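Search this community Enter keywords Go

Stone vanity top, dull patches by the faucet, can I fix it myself?

Bought a house in November and the upstairs bath has a light gray vanity top with white veining. Previous owners said marble, the inspector shrugged and wrote "stone or similar". Lately there are dull spots near the faucet, they don't wipe off. You can feel them a little with a fingernail. I've been using whatever spray was under the sink, label's half gone. Also my son spits toothpaste everywhere, dunno if that matters.

Don't want to pay somebody 300 bucks to look at it if it's a Saturday job. Any ideas? Tried the care guide linked from the Plirnari store page and it's just a 404.

Amrit Kennedy

Answer from Wayne Turcotte

Sounds like etching if it's real marble. Acid does it. Vinegar, lemon, a lot of the bathroom sprays, anything that says it kills lime scale. Stop using the mystery spray today, toss it. Not a stain so no amount of scrubbing gets it out, the surface itself is eaten a tiny bit.

First find out what you've got. Pick a spot nobody looks at, back corner or under the overhang, and put one drop of white vinegar on it. Wait a few minutes, wipe. Dull mark or little bubbles = marble or limestone. Nothing = probably quartz or granite or cultured marble with a gel coat, and then dont use marble powder on it, you'll make it worse.
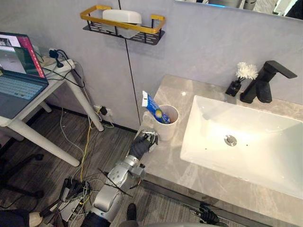

Does toothpaste hurt marble? Whitening kinds can, they're gritty and if a blob dries on there and gets rubbed around it will dull the polish over time, so wipe it up with a damp cloth the same day.

If it is marble: polishing powder (tin oxide or aluminum oxide, hardware store or a stone place), a damp felt pad, small circles. 2 minutes per spot, keep it wet, rinse, dry, look at it sideways with a flashlight. Repeat if needed. Do a test spot first. If your nail really catches then powder alone won't do it, you need to hone first with wet pads, and thats where I'd call someone. Easy to leave a dip.

Then seal it. Sealer won't stop etching btw, people mix that up all the time. Only helps with stains soaking in.

Daily cleaning: few drops of dish soap, warm water, soft rag, dry it after. Done.

Answer from Raymonde Lévesque

Had mine done by Drindach two years ago, looked great for a while. Now I keep soap on a tray. Get a tray.

Answer from Tyson Lachance

baking soda paste. works on everything

Comment from Wayne Turcotte

Please don't, it's abrasive and won't bring back a shine. Poultice for oil stains is the only time I'd use it.

Comment from Amrit Kennedy

Did the vinegar drop behind the faucet, bubbled right away. So marble. Ordered the powder. How long do I wait before sealing after?

Comment from Wayne Turcotte

Overnight at least, I'd give it a full day with the fan on. Wipe the extra sealer off before it hazes, check the bottle for teh time.

Last activity Fri 7 May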